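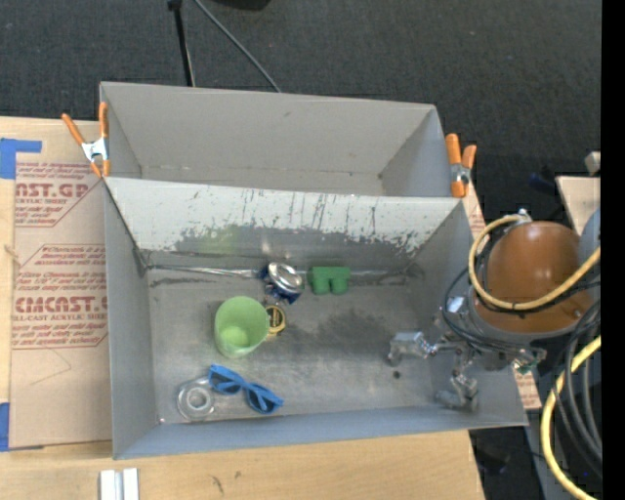 Direct Air Service and Trade Between Grarnden and Sotley
Muthu Rao and Sowmya Annamalai
26 May 2019

1. Purpose
The report examines whether the air services agreement between Grarnden and Sotley changed business travel and freight in its first year.

2. Data
Passenger counts came from the Varma route tables. Freight weights came from Gasico, the only cargo handler at both airports. We sent a survey to 67 exporters and received 54 usable replies. Charter flights were left out.

3. Results
The route carried 2215 business passengers, against nearly 2000 on connecting flights the year before. Freight weight did not change by a measurable amount. Most exporters who replied still ship by sea and named customs paperwork as the main delay.

4. Limits
The two governments define a business traveler differently. We used the Sotley definition for both directions. Visa rules also changed in May, and we could not separate that effect from the effect of the agreement.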